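I gave up my big couch in May. It was a Moltuter three-seater that I bought when I had a house, and it never fit the apartment. The living room is 293 square feet, and the couch took up one whole wall and part of the doorway.

I listed it for 500 and got one message, from a man named Rüdiger Engelhardt, who came with a van and paid in cash.

## What I looked at

The Szabo store had a nice one for 2,495, which was more than I wanted to spend. I kept going back to light gray fabric with a fine weave. Dark fabric shows every bit of lint, and leather sticks to my legs in summer. 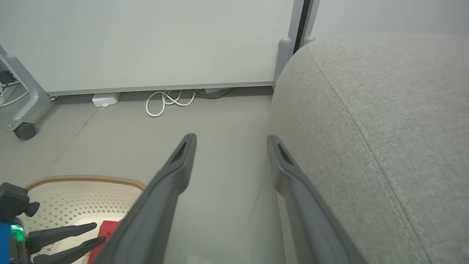
## Living with less seating

I can seat four people now if one of them takes a kitchen chair. My sister complained the first time she stayed over, so I bought a folding mattress that goes in the hall closet.

The room is easier to clean. I vacuum in 7 minutes and I don't have to move anything heavy. I also read at the table more than I used to, which I didn't plan on.

Next I need to do something about the lamp. The cord doesn't reach the outlet by the window.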